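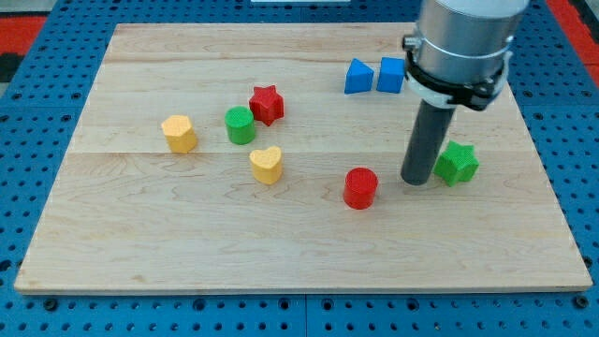

Unit 4: Checking the pusher tool before a run
Course notes, J. Tapia

The tool on the Montes cell is a plain dark gray rod with a rounded tip, held by the black collar under the arm housing. It only pushes. It does not grip.

Before each run:

Stop the arm and lock out the cell.
Check the small screws on the collar. If one is loose, tighten all of them a little at a time, then check that the rod hangs straight.
Wipe the tip. Foam dust builds up there and changes how the blocks slide.
Clear the board, release the lockout and jog the tip down at low speed. The gap to the board should be 3 mm. Check it at both ends of the long side.
Put the foam blocks back, spread out. Pairs that nearly touch will move together when pushed.

Replace the rod after 20 hours of use or if the tip has a flat spot. Write the gap in the cell log.

Reading for next time: handout page 29, collar removal.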